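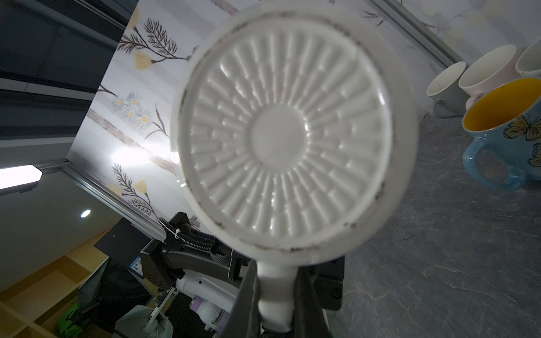 How many recorded demonstrations does a two-armed setup need before it can put mugs on a drying tray by itself, and should I keep the messy ones?

posted by wobblybench, 2023-03-01

slowteleop
A few hundred good ones for a single mug and a tray that mostly stays put, and a lot more once you mix in different dishes and move things around. Keep the messy ones as long as the task got done in the end.

Longer version, because I've spent the whole winter on this at our place in Rilivden and I have opinions! We started in December with one plain mug and one tray. I'd drive both arms, my coworker would reset the counter, and we'd swap when somebody's wrists gave out. By the time we had 381 episodes the thing could pick up that mug and set it down pretty reliably, and we were very pleased with ourselves. Then we swapped in a mug with a fatter handle and it just sort of hovered there, opening and closing.

So what I'd tell you is don't save the variety for later. I did, and I ended up with a big lump of nearly identical recordings that the later ones had to fight against. Swap the mug every few episodes from day one, and turn the handle a different way each time too. If you've got bowls or a pitcher or whatever in the cabinet, get those in early.

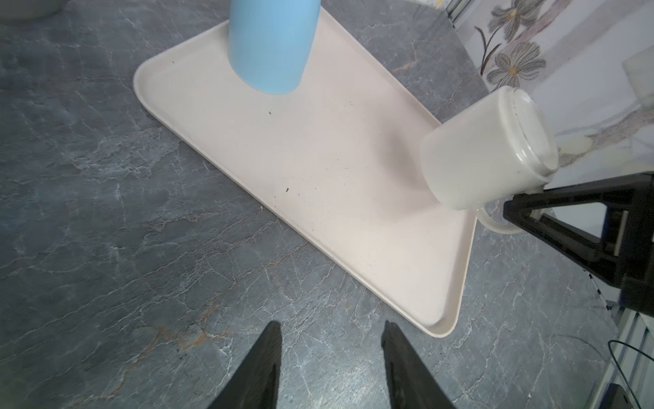
The other thing I'd change is how I picked up the mugs. I grabbed by the handle when I felt like it and by the rim when I was tired, and the policy learned to aim halfway between, where there's nothing to hold. Pick one grip for each kind of mug and write it on a sticky note where everybody driving can see it. You can add a second grip later on, but do it in a separate batch so you can pull it back out if things get worse.

We're up to 1,458 episodes now, and I'd say the last third did more good than the first two put together (they're all mixed, short, and a bit ugly). My longest are up to 43 seconds. If one drags on past that I stop and throw it out - it's usually me sitting there thinking, and you really don't want to teach it to sit there thinking.

Carkis_fan
just get more data. we had the same problem with the Carkis arms and more data fixed it. also check your cameras are plugged in all the way, mine kept dropping frames

pegandhole
I agree with most of what slowteleop wrote, but I'd go easier on the throwing out. Pauses are bad, sure. Fumbles are a different animal. If the mug slips a little and you close on it again and carry on, that's gold, and you can't fake it well later. I keep two folders, one for clean runs and one for runs with a recovery in them, and I train on both. The only ones I delete are where I gave up, or where somebody's hand got into view during the episode.

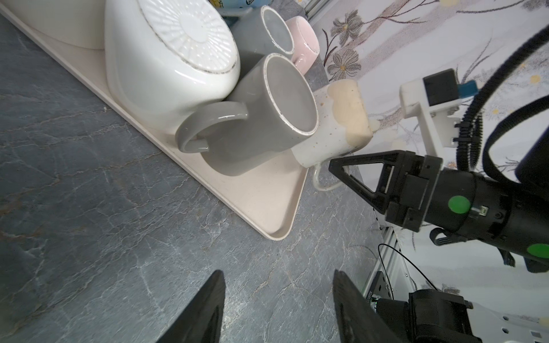 For a crowded tray I'd also think hard about where each episode starts. If you always start with nothing on the tray and fill it up, you get loads of first mugs and hardly any fifth mugs, and the fifth is the one that's hard to place! What I do now is set up the tray by hand in some half-full state, record putting in one more thing, stop, shuffle, and go again. The episodes are short and the resets are quicker too. I got through far more in an afternoon that way and my back thanked me.

Do the reverse as well if your software lets you, so taking things off the tray as its own task with its own label. We use Baloyi for the labels. It's clunky, and you have to type the task sentence again every time you restart it, so paste it from a text file or you'll end up with four spellings of "tray" like I did. 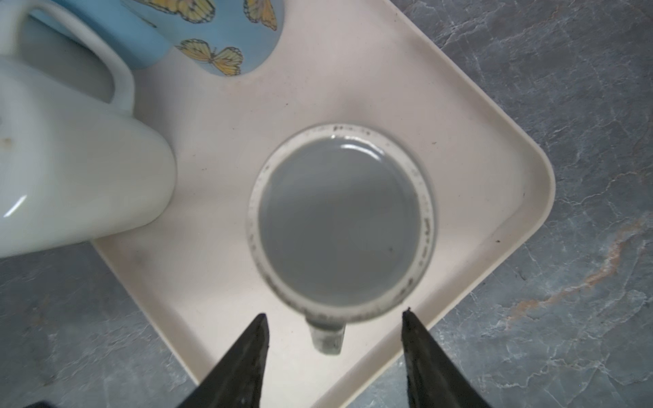

One more on liquids, in case you're planning to get to pouring. Leave that until the plain picking and placing works. Your speed habits have to change completely and it shows in the recordings. I drive a dry mug fast and a full one like I'm carrying soup up the stairs, and when both went into one pile the arms came out timid with everything. Separate task, separate sentence, train them together later and see. Keep a towel handy.

wobblybench
Thanks all, this helps a lot. I've been doing exactly the start-from-nothing thing, so that's going to change tomorrow. @pegandhole do you trim the bit at the start where the arms are just parked? Mine has a couple of seconds of that on every single recording.

pegandhole
I trim it, yeah. I leave maybe half a second so it still sees the parked pose. Tirkine has a cutter built into the replay window, look under the gear menu.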